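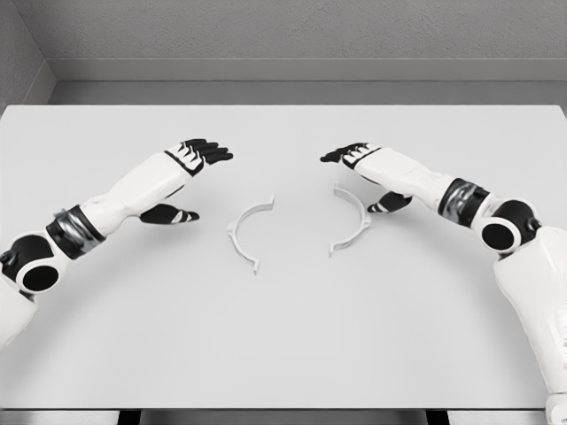 3.2 Breath marks in the rehearsal scores

The second part of the study concerns how choirs mark breathing in unaccompanied music. Suvarna and Fleury collected 437 copies of one motet for mixed voices, used by the Nadar and Mikano chamber choirs over several seasons. The printed edition gives only 4 breath marks. Singers had added many more in pencil, mostly at commas in the text, but also in the middle of long vowels where the line runs past a comfortable length.

Alto and bass copies agreed with each other more often than soprano copies did. We think this reflects seating, as the lower voices in both choirs share stands. Marks at the 3 main cadences were nearly uniform in all parts. Elsewhere the two choirs differed: Mikano singers tended to carry the phrase over the bar line and stagger their breathing, while Nadar singers breathed together before it.

Erased marks were recorded when they could still be read. They are treated separately in Section 3.3, together with the dynamics. Fig. 2 Two robot arms and two curved white pieces on a table.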